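Squeeze-out after a takeover – do I have to sell?
Posted by Ilze Mets, December
528 views · 7 comments

I hold 3,501 shares in Kustar and I've loved being a shareholder! Now Tanditz owns almost all of it and wants to delist. Can I keep mine?

Da-eun Won
Great topic! Read the offer document first – the squeeze-out threshold is in there, and it differs by country. If they're over it, they can usually buy you out at a set price.

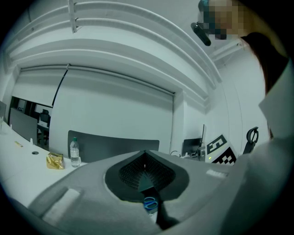
You'd still get paid, and in many places you can ask a court to review the price.

Raimonds Ķēniņš
Same with my Sutia shares. I sold early, no regrets!

Share (17)
We use cookies to improve this site. Accept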